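Amarachi Onuoha had 300 dollars left in the equipment line and until Monday to commit it. The Ernport office wanted one figure on one form.

"A second arm is out," said Nikau. He had the Caldeira quote open. "Spare servos are 38 each. Cable's 35 a roll."

"How many servos?"

"Depends how long you want to keep this one going."

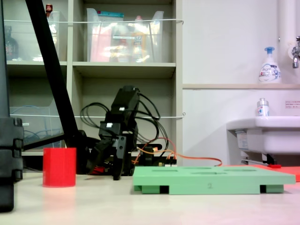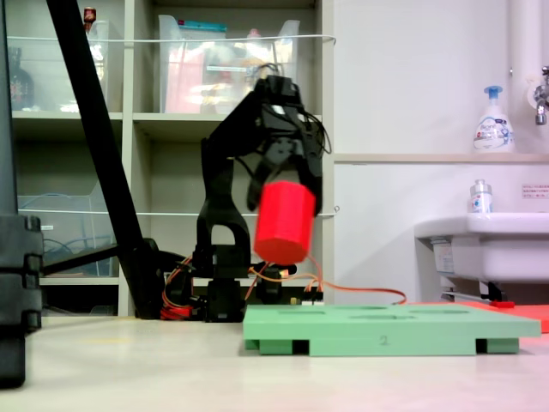

She wrote down six servos, then a roll of cable, and added it up on the back of the quote. It came to 263.

"Freight to Drerkdale?" Nikau asked.

She'd forgotten freight. She crossed out the six, wrote five, and went to find the phone.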